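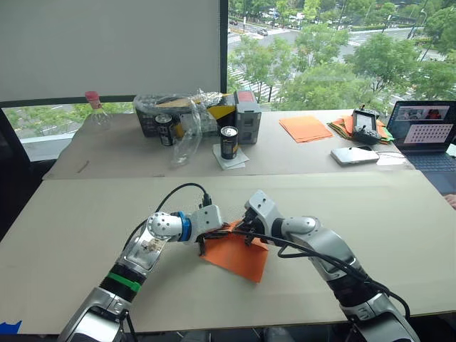

Folding is the wrong test, Kazimír Urban told me before I had my coat off, and any student team that picks it is either showing off or has never tried to do it with two grippers and a deadline. He has judged enough of these projects to be tired of them. He'd rather see a robot put a lid on a jar, because a lid is on or it isn't. With paper you end up arguing over what counts as a fold.

By Hanna Didenko
Mar 14, 2019

Search this site Go

I had come to Clustia to hear that argument, or at least to see whether there was one worth having. The robotics club there has spent most of its school year on a project called Grikach, which sets out to teach a pair of arms to fold a square of plain paper corner to corner, then again, and then into something you could recognize from across a room. The club has 20 members on its list. I met six of them, and I was told the rest were "mostly on the group chat."

I should say where I stand. I've been writing about student robotics long enough to have seen many machines do one thing very well on the day the parents came. I have a drawer of press releases saying that a group of undergraduates has taught a robot to cook or tidy a bedroom. When I call a year later, the robot is usually in pieces and the students are in jobs. So when the Clustia people wrote to me in October to say they were "solving dexterity," I wrote back with a list of rude questions. To their credit they answered most of them, and invited me over to ask the others.

The room is a long way up, with a big window over the trees and the street. The folding goes on at a table next to it, on a pale board, with a second table behind that holds the laptop, the spare paper and everything people put down and forget. The paper is orange. I asked why and got three different answers from three people.

What they do is simple to describe. A student guides the arms through a fold, and the motion gets recorded. Then they do it again, with the sheet turned a little or the grip a little higher. By the time I visited, the collection stood at 2,163 recordings, and Wojciech Kaczorowski could tell me which week each bad batch came from. A model is trained on the lot, and then it gets a sheet of paper of its own and everyone goes quiet.

Kaczorowski is in charge of the data, and he was the person I trusted most, mainly because he kept telling me what was wrong with it. Too many of the recordings were made by the same two people, he said, and the model has picked up their habits. One of them always pauses before letting go. Now the robot pauses too, for no purpose anyone can name. He showed me a chart of this and seemed a bit proud of it.

I asked for a run without any help from a person, on a fresh sheet, with me choosing where to put it. There was some discussion. Then they agreed, and we did 13 of them over a long afternoon. Nine ended in something the students were willing to call a fold. I would have given them five. A corner that lands a thumb's width from the other corner is a fold in the way that my parallel parking is parking.

It was still more interesting than I expected, and I don't enjoy writing that. Paper is nasty stuff. It slides when you push on it and springs up when you stop, and a crease in the wrong place is there for good. A person holds down one side while lifting the other and doesn't think about it. To get two arms to share that job, with one pressing while the other lifts, takes a lot of care over timing, and the good runs had it. On the bad ones both grippers held on like two kids with one comic book, and the sheet ended up hanging between them with no plan for what came next.

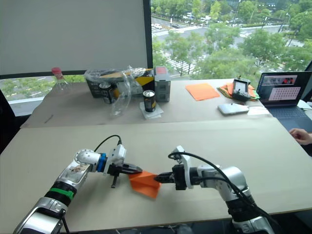
What the club says it has

On paper (sorry) the claims are large. The club's entry form for the Pusley, the regional student contest it's aiming at, says that the method "generalizes to deformable objects." I asked what other deformable objects they had tried. A dish towel, I was told, and it went badly. Anything else? A long silence, and then somebody said they had talked about trying a shirt.

So the method has been shown to work, part of the time, on squares of paper of one size, at one table. That is a decent result for a club. It does not generalize to anything yet, and I wish the form said so. Oksana Fedoruk, the club's faculty adviser, agreed with me faster than I was ready for. She had asked them to cut the line. They'd put it back in because every other entry has a line like it, and she let them, figuring a judge would teach the lesson better than she could.

I'm less relaxed about that than she is. Students learn to write this way from somewhere, and the somewhere is us: the magazines, the contest judges, the grant people. We give the prize to the team that promises a robot butler, and the team that measured its own failures gets a handshake.

What it's good for

Valdis Butkienė used to run the contest side of things at Sydorenko, a school across town with a trophy case to show for it, and she thinks I'm missing the point. Whether the robot can fold is of no interest to her. She wants to know whether the students can say why it can't. On that score she puts Clustia well ahead of her own old teams, who won plenty and, she says, couldn't have explained half of it.

I can go along with that, up to a point. The students I met could talk for an hour about the bad runs. They knew that the model gets worse when the sheet starts near the edge of the board. They had argued over whether to throw out the recordings with the long pause in them, and had voted to keep them, which I think was a mistake. Two of them had stopped speaking for a week over it.

What I could not get was a number they'd stand behind before the contest. How many folds in a row would count as success? Kaczorowski wanted to fix it in advance and write it on the wall. The others preferred to see how things went. If he wins that one, I'll take the entry form more seriously, big words and all. When I left they were putting down another sheet, and the wall had nothing written on it.

Get our features by email once a month. By signing up you agree to our privacy policy. This site uses cookies. Accept Manage settings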